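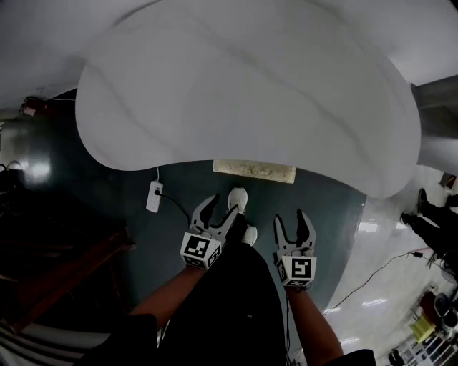
A reader wrote in after my last post to say that no visor is worth what Tarkia charges, and that I had clearly been paid to like mine. I wish. I bought the thing with my own money, at full price, from the Seixas shop, where the clerk looked at my shoes before she looked at me.

For anyone who missed it, Tarkia is the label that has decided tennis clothes are for people who don't play tennis. I am their ideal customer. I own one racquet, strung some years ago by a man who has since retired, and I have a pleated skirt in a colour the tag calls "chalk dust." It was white when I tried it on. It's still white.

The new range came out this week and I've had a go at three pieces. The visor you know about. The polo is lovely, heavy cotton with a proper collar, though the buttons stop halfway up as if somebody was called to the phone. The warm-up jacket has four pockets, none of them big enough for a tennis ball.

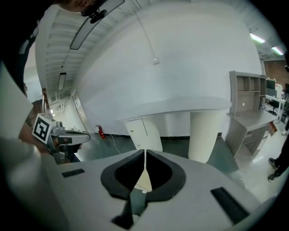 Supplied with one marker cube, short on tennis.

I wore the lot to the club open day and was asked twice whether I worked there. The second time I gave directions to the change rooms, and I believe they were correct.

Terko does a similar jacket for a good deal less, and theirs has a zip that goes up without a prayer. The colours are duller and the sleeves run long, so try it on first. Hitel's version I can't recommend to anyone with shoulders.

To my reader, then: you're right about the price. I'd still keep the visor. It covers my roots, it stays put in wind, and my neighbour crossed the road to ask where I got it. The skirt I may return, if I can find the receipt, which I last saw in one of the small pockets.

Next time, socks. I have opinions about the ones with the little pompoms, and they're coming back in May whether we like it or not.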